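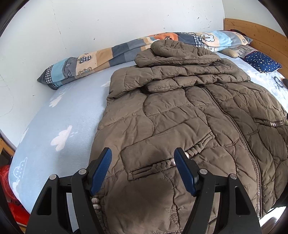 How do I wash a down jacket without ruining it?

Posted by Duarte Bragança in Laundry and Clothing Care

I have a quilted down jacket that I've worn for four winters and never washed. I wipe the cuffs with a damp cloth now and then but the collar has gone dark and greasy and the whole thing smells like a bus. It also doesn't seem as warm as it used to be. The tag says machine wash cold, tumble dry low, do not dry clean, do not iron.

My problem is that the last time I washed something with down in it (a vest, years ago) it came out flat with hard lumps in the corners of every square, and I ended up throwing it away. I'd like to avoid that.

What I have to work with: a top-loading washer at home with the post in the middle, a dryer that runs pretty hot even on low, and a coin laundry four blocks away that has the big front loaders. I have regular liquid detergent. Do I need the special stuff? And is it all right to wash it with other things?

The jacket has a small tear near one pocket, less than half an inch, where a bit of feather comes out. I don't know if that matters.

Thanks for any help.

Philomena Essien
Marked as most helpful

Fix the tear first. Water gets the down moving around inside and a half inch hole will let out a lot more than you'd think. You don't have to sew it. A patch of nylon repair tape on the outside, corners cut round, pressed down hard and left overnight, will go through a wash fine. If you do sew, use the thinnest needle you own, and put a little seam sealer on the stitches when you're done. Needle holes leak feathers too.

Use the coin laundry. The post in your washer is hard on the baffles, those are the thin walls between the quilted squares, and a jacket full of air floats on top of the water and never gets properly wet. The front loader doesn't have that trouble.

What I do every March when mine gets put away:

Empty the pockets, zip every zipper, undo the cuffs and turn the jacket inside out.

Rub a few drops of dish soap into the collar and cuffs with your fingers and leave it fifteen minutes. An old soft toothbrush helps with the dark line at the collar. Go easy on it.

Check the soap drawer in the machine. People leave softener in there. Wipe it out with a paper towel.

Wash on cold, gentle cycle, by itself. Use down wash if you can get it. I've used the Ovidell one for years and a bottle lasts me a long time. Regular detergent won't destroy the jacket in one wash but it is harder to rinse out and it strips some of the natural oil off the feathers. No softener and no bleach.

Run a second rinse. If you still see suds on the glass, run a third.

Do one extra spin at the end. When you take it out, pick it up from underneath with both arms. It will be heavy and it will look terrible, like a wet grocery bag. This is normal. Don't hang it up wet by the shoulders and don't wring it.

Now the drying, which is where your vest went wrong. Those lumps were wet down stuck together. It takes hours. Put it in a big dryer on the lowest heat with three clean tennis balls. Every half hour take it out, let it cool for a minute, and feel each square between your fingers. Where you find a clump, pull it apart gently through the fabric. Then put it back. My jacket takes close to three hours and I've had one take longer.

It will feel dry on the outside way before it is dry on the inside. Once I think it's done I lay it flat on the spare bed overnight and turn it over in the morning. If any square still feels cool or clumpy it goes back in for another cycle.

Your dryer at home sounds too hot for this. The shell is nylon on most of these and it can melt. Bring a lot of quarters and a book.

As for it not being as warm, that may well be the dirt. Sweat and body oil mat the down together so it holds less air. Mine always puffs up again after a wash.

Iraklis Balaskas

Just wash it. I put mine in the top loader at home with my jeans and regular soap and it's fine. It was a bit flat for a week then came back. People make too much of this. Mine is synthetic I think, I'd have to look.

Comment from Philomena Essien: Synthetic fill is a different thing and it's a lot more forgiving. Please don't put a down jacket in with jeans. The rivets catch on the shell.

Comment from Iraklis Balaskas: Checked, it's polyester. OK.

Judite Antunes

I agree with most of what Philomena wrote. A few things from somebody who did alterations and cleaning at a shop in Plistlow for 11 years.

Tennis balls can leave color on a light jacket if the dryer gets warm. Put each one in a clean white sock and tie a knot in it, or use wool dryer balls, which are quieter but don't break up clumps as well.

If you don't want to use a machine at all, the bathtub works. Fill it with cool water, add the down wash, push the jacket under and press on it for ten minutes. Let it soak for an hour. Drain, press the water out with the flat of your hands, fill again and repeat until the water is clear. It usually takes me four fills. Roll it in two towels after that and kneel on the roll. You'll still need a dryer at the end. I would not try to air dry down indoors in winter. It takes days and it can start to smell sour.

If the water beads up on the jacket now and doesn't after washing, the outside coating has worn off. There are sprays for that. Put it on while the jacket is clean, and follow the bottle on whether it needs heat to set.

Don't store it in the stuff sack. Hang it on a wide hanger or fold it loosely on a shelf. Leaving it squashed all summer will cost you some of the loft.

Once a year is plenty if you wear it every day.

Follow-up from Duarte Bragança

Thank you all. I put repair tape on the tear and took it to the coin laundry early, at 7 in the morning, so I could have the big dryer to myself. Two rinses, then a third because there was still foam. It was in the dryer for three hours and twenty minutes. After the first hour I was sure I had wrecked it, there were lumps everywhere, but they came apart a few at a time. The collar is nearly clean - there's still a faint line if you look for it. The smell is gone.

I couldn't find down wash at the store nearest me so I had to go over to Mulham for it. Next year I'll order ahead.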